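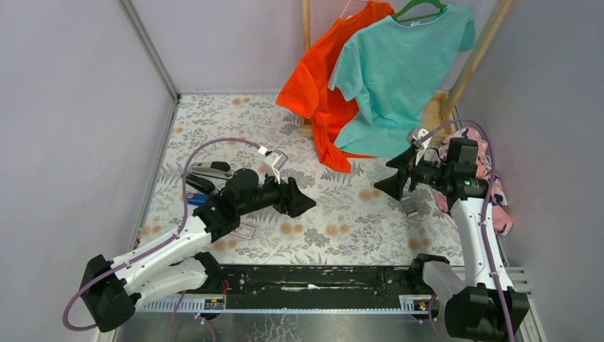
Orange and turquoise T-shirts on a wooden rack

Section 3. Setting up the Sadero closet dehumidifier

Notes by Tyra Rustad, checked against the unit by Temitope Ajayi. The Sadero leaflet covers this in one paragraph and promises dry clothes by morning. We doubt it. Allow longer, and judge by the hygrometer.

1. Measure the closet before you unpack anything. Sadero rates the unit for "any closet," a claim we would not lean on. Past 390 cubic feet it ran all night in our Jirnitz test house and barely moved the reading.

2. Clear the floor under the vent. A rug or mat can stay if it lies flat and does not reach the intake grille. The leaflet says the rubber feet "grip all surfaces." Push the unit with one hand and see for yourself.

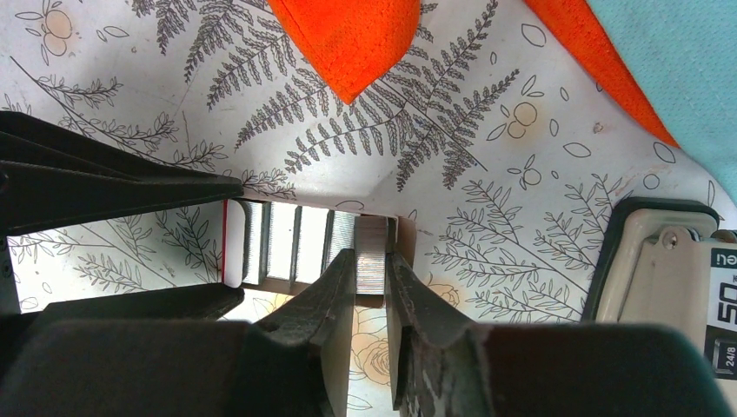 3. Set the unit on the floor with the tank facing you. Leave 2 inches behind it and 3 inches on each side. Sadero says it can go flush to the wall. Ours got noticeably louder when we tried that.

4. Slide the tank in until it clicks. If the red light stays on, take the tank out and check that the float moves freely. Do not tape the float up, whatever the forums say.

CAUTION: Unplug the unit before you remove the tank or the rear cover.

5. Turn the dial to 2 and close the closet door. The "Auto" setting is supposed to pick a level for you. We never saw it pick anything but the highest.

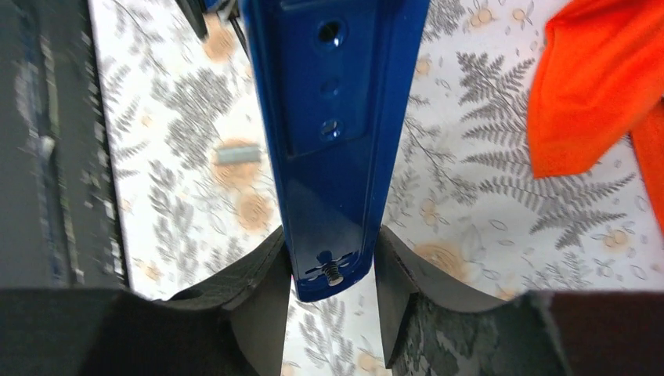
Blue bracket, front face with recessed channel

6. Read your own hygrometer the next morning. The display on the unit measures air at its own outlet, so it flatters itself. The cheap Halvorsen dial we hung at shoulder height disagreed with it every time.

Note: Scented filter pads (Sturklow sells them) are optional. They smell of pine for a week in February and of very little after that.
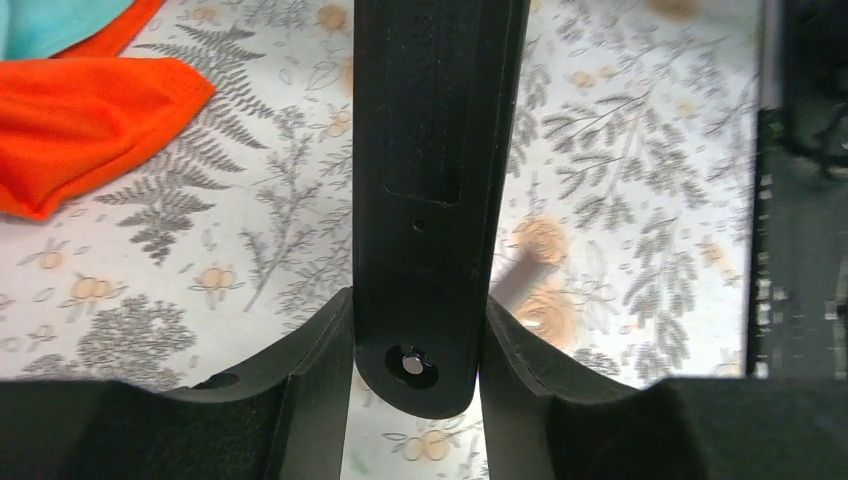 Black bar, rounded end with metal pin

7. Empty the tank daily for the first week. The full-tank shutoff worked for us, but we would not go on vacation trusting it.

If the reading has not dropped after the first week, look for a leak or an outside wall with no insulation. See Section 4.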